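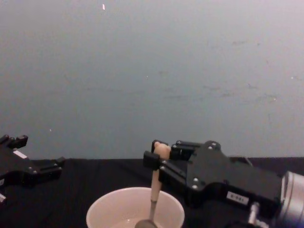

Iida Hämäläinen says to try a dry eraser before anything wet, and I'm going to pass that on first, as it's what got me started on my own walls!

Jan 5, 2020 - posted by Cumadness
Print this page | E-mail this page

Scuffs on a matte blue-gray wall behind a table

I love this color and I don't want to wreck it. The paint is flat, no shine at all, and the wall has picked up faint dark smudges in a sort of band behind the table, mostly toward the right, plus a few tiny pale specks. The table has a black cloth or mat on it, so I'd like to keep drips off that too. Can I wash flat paint, or do I have to repaint the whole wall? I have nearly 2 cups of the old paint left in the can.

Stirov

You can wash it, just go gently! I did our hallway in May and was so pleased I went on and did the stairs. Pull the table out and take the cloth off first. Dust the wall with a dry microfiber cloth, then try the eraser on one smudge low down. If it's still there, use lukewarm water with one drop of dish soap on a white sponge, wrung out until it hardly feels damp. Dab, don't scrub - flat paint goes shiny where you rub it, and a shiny patch shows worse than a scuff (ask me about the one by my light switch). Let it dry overnight before you judge it. Melamine sponges do work, but they are really a very fine sandpaper, so keep those for last.

Vainio

just repaint, takes an afternoon

Hisotbridge

Good news about that leftover paint! Stir it really well, strain it through an old stocking and do a test spot low down where the table will hide it. Old flat paint can dry a bit darker than the wall around it. If it matches, use a small foam roller and feather the edges out. If it doesn't, paint corner to corner on that one wall and leave the others alone. For the pale specks, run a fingertip over them first. Mine were bits of old spackle dust and came off with a dry cloth. I'd also stick felt bumpers on the back edge of the table - I put them on mine two winters ago and haven't had a new mark there yet.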